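**Briltix sets October date for new season of animal mishap series**

Streaming service Briltix will release the second season of *Grecu*, its weekly clip show about animals loose in places where they do not belong, in October. The company confirmed the schedule in a notice to subscribers dated July 2026. The season runs to 12 episodes, each 21 minutes long, with one episode released per week.

The first season was assembled from viewer submissions. Briltix received almost 3,000 clips for the new one, and the production company, Cladora, cleared 700 of them for use. Clearance requires a signed release from the person who filmed the clip and, where a pet is involved, a second release from its owner. Clips with music playing in the background were returned to the sender with a request for a version without sound.
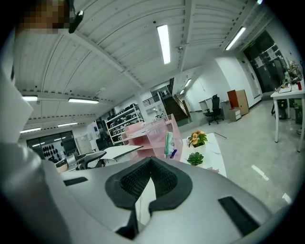
Series editor Darius Tănase said the format has changed in two respects. Segments are now grouped by location instead of by species, so a goat in a bank lobby and a raccoon in a dentist's office may appear in the same episode under "Indoors." Narration has also been cut back. In the first season a voice track ran under every clip; in the second it is used only at the start of each segment.

"Viewers were turning the sound off," Tănase said. "We looked at where they did it and removed the talking from those places."

A separate segment on human mishaps, which closed each episode last season, has been dropped from the main program. It will be released as a short companion series on Bivel, the free, ad-supported channel operated by the same company. Episodes there will appear one day after the main show and will not require an account.

Submissions for a possible third season are open. Clips must be filmed in landscape format and run no longer than two minutes. Material that shows an animal being startled or chased on purpose will be rejected, and repeat senders of such clips will be blocked from the upload page. Briltix has not said whether a third season has been ordered.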